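3.2 Fruit on the rim: how patterned plates stay in use

We turn now from the cupboards as a whole to the plates themselves, and in particular to the ones with fruit painted on them, which came up in our conversations far more often than we had expected when we drew up the interview guide. The reader will remember from Section 2 that we spoke with 90 households in the two neighborhoods of Sedgwick and Birnau, and that between them they filled in 1518 diary entries over the spring, each one noting a meal and what it was served on. Of those entries, 838 mention a plate or bowl with some kind of painted or printed decoration, and fruit was the decoration people named most readily.

It is worth pausing on the word "readily." When we asked people to tell us about their plain dishes, the answers were short and a bit dutiful. A plain plate was "the white one" or "one of the big ones," and the talk moved along to something else. When we asked about plates with fruit on them, people got up from the table and went to fetch one. They told us who had given it to them, which of the set had been dropped at which birthday, and which child had always insisted on having the one with the pears. One woman in Birnau kept us for most of an afternoon over a single dessert plate, and we were glad to stay (there was cake).

Earlier writing on household dishes, our own included, has tended to sort them into everyday ware and best ware, with the decorated pieces placed firmly on the "best" side. Our diaries do not bear this out very well. Fruit plates turned up at breakfast, at late suppers eaten standing, and under sandwiches carried out to the yard. In Sedgwick especially, sets that had started life as wedding gifts had slid, a piece at a time, down from the top shelf to the drying rack, and most people could not say when this had happened. "I suppose we just ran out of the others one night," as one man put it, "and after that they were out." 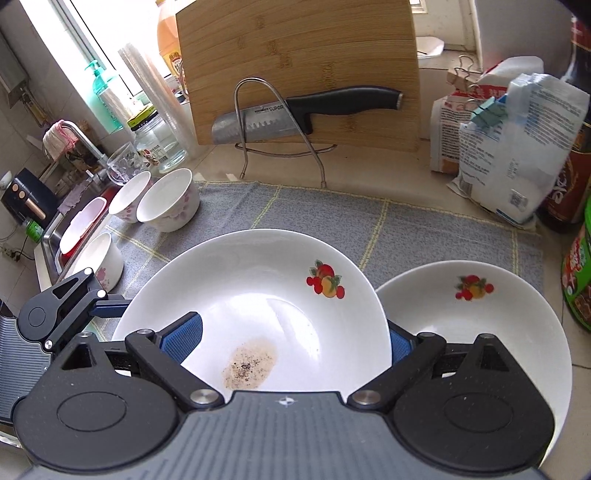 Figure 4. White porcelain plate with cherries and a peach near the rim, with a second plate in a similar fruit design to the right.

The placing of the fruit seems to matter a good deal to how such plates are used. Where the painting sits close to the rim, as in Figure 4, the middle is left clear for food, and several people told us that this was what made a plate "easy to live with." A design that fills the whole center was another matter. Those plates were more often hung on a wall or stood on a dresser, and their owners spoke of not wanting to cut on them. We would not push this too far, as a few families did cut on them, cheerfully and for years, and had the knife marks to show us.

Sets were seldom whole. People who had begun with 15 pieces or more had usually lost a few along the way, and the gaps were filled from thrift stores, from sisters, and in Birnau from the church sale held every May. What struck us was how loosely people matched. A peach from one maker was happily stacked with a peach from another, and a slightly different yellow or a thicker rim was waved away. The word we heard again and again was "goes." A plate either went with the others or it did not, and while everyone seemed sure of their own judgment, no two households drew the line in quite the same place. One couple had been disagreeing about a bowl with plums on it for over 15 years - it was still in the cupboard when we left.

We had wondered whether the makers' names would play a part in this. On the whole they did not. A small number of people turned a plate over to show us the mark, and two of the older sets in Sedgwick were spoken of as "the Skomska," much as one might speak of a relative. Newer plates bought from Brelent, the department store, were known by where they had been bought and hardly ever by who had made them. For most of our households the fruit itself did the work of a name. "Pass me a cherry" was, in one kitchen, a perfectly clear request for a plate.

Meinir James, who carried out the greater part of the Birnau interviews, suggested in her field notes of 29/04/2022 that we ought to think of these plates as belonging to the meal first and to the set second. We have found this a helpful way of putting it, and it sits well with the diaries, where people wrote down what they ate and only then, often squeezed into the margin, which plate it came on. The next section follows the same plates out of the kitchen and looks at how they are lent, given away, and now and then asked for back.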